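4.2 Oiling the Tabletop

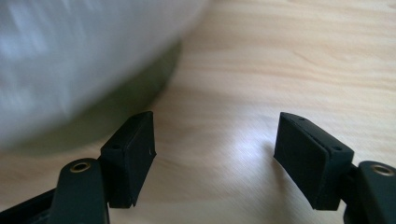 1. Clear the table. All of it, including the mail. Work with the grain, never across it. On a pale top like this one, the tan lines are your guide, and bright light can wash them out, so check from a second angle.
2. Wipe on a thin coat of Justunus oil and wait 90 minutes.
3. Buff with a clean rag.

Note: More oil is just more buffing.

Caution: Keep mugs off overnight – yes, yours too.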